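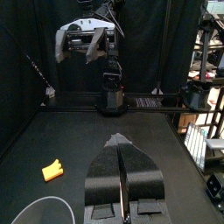

The Black Corner at Plergate

Welcome to the gallery page of our small workroom in Urnbridge. My name is Perihan Altıntaş and I take care of the room together with Dilek Sezer. Many people wrote to us after the open evening in October and asked how we made the black corner, so I put together this page with some notes.

We started with the walls. In the beginning there was only white paint and one big window, and every afternoon the sun came directly on the table. We tried paper first, then a gray blanket, and finally we ordered black curtain fabric from Kahraman. Dilek sewed the hems at home on her mother's machine, and it took her 17 evenings. The fabric is heavy, so she says she will never do it again.

Black curtains at the back and on the left side
They hang better now than in the first month. The fabric came folded, and we had to steam it for a whole Sunday.

The table top
Matte black, with small scuffs and some dust. I clean it with a dry cloth only — a damp cloth left gray circles on our test board.

The back edge
An aluminum rail runs along it, with small white brackets shaped like triangles. Dilek wanted black brackets, but I like the white ones and I won this discussion.

The yellow foam block
It has two notches in the upper edge, and visitors always call it "the castle". My nephew calls it Jiro, and this name stayed also with us. We have 34 foam shapes in the cupboard, but the castle is the one that people pick up first. Yellow is very easy to find on a black table, even for me without my glasses.

If you want to make a similar corner at home, please buy more fabric than you think. We measured the wall two times and we were still short by the width of a hand.

Questions about the curtains go to Dilek, and all the others to me. The room is open for visits again from next week, please ring the lower bell.

Page updated Tuesday, February 8, 2022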